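Worktop check before sealing – Tokham kitchens, sheet 2
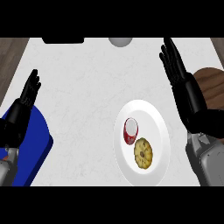
Check the sealant date on the tin first. Wipe the top down and leave it overnight. Pale stone with faint grey veining, like the white marble here, hides dull patches, so look along it from a low angle.

Joints: no gaps. Comment – refill at the sink end, unit 2647.
Edges: no chips. Comment – fine.
Brackets: tight. Comment – one loose, fixed in February.
Water drop test: no dark ring. Comment – repeat by the hob.

Comments (2)

Does this work for the Nakpan slabs as well?

We used Eletti sealer and the ring still showed by the hob. Second coat sorted it.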